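Bultard Transit Backpack review: a month of trains, buses and one very long platform

I don't own a car, so when I say I tested this bag on public transportation I mean I tested it on everything. Commuting, groceries, a long weekend in Badow with two train changes each way. The Bultard has been on my back for almost 300 miles of rail and who knows how much bus.

The good stuff first. It opens flat like a suitcase, and it fits under the seat on the regional trains with room left for my feet - my old Heiskanen never did, and I spent years with my knees up by my ears. The side handle is what really sold me. When the bus pulls in and everybody stands up at once, you can swing the thing down and carry it like a briefcase, and you don't whack anyone in the face!

The transit card pocket is on the left shoulder strap, and it reads through the fabric at the gates about 9 times out of 10. At Colley station it hates the older readers (so do I) and I end up digging the card out while a line forms behind me.

Now for the grumbling. The water bottle pocket is too shallow. I lost a bottle on the number 13 on a Thursday and had to chase it down the aisle past 11 very amused passengers. The zippers are stiff too, especially at the corners, and the gray lining makes it hard to find a black phone charger at the bottom.

Packing for the weekend

Three days of clothes went in fine, shoes included. I roll soft things and lay the flat ones on top, and anything puffy goes in last so the lid can squash it down. The inside straps are a bit short for that, so pull them out all the way before you start. 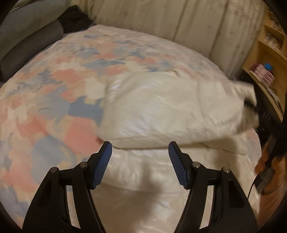
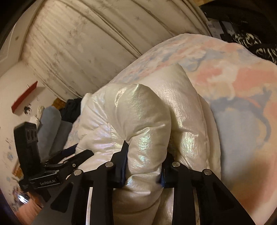
Should you buy it?

If you ride every day and travel light, yes, I'd get it again. If you carry a big laptop, try it in a store first - mine is small and it's already snug in the sleeve. I'd also wait for the sale they usually run in November, when I got mine. Four stars from me, and the fifth is rolling around somewhere on the 13 with my water bottle.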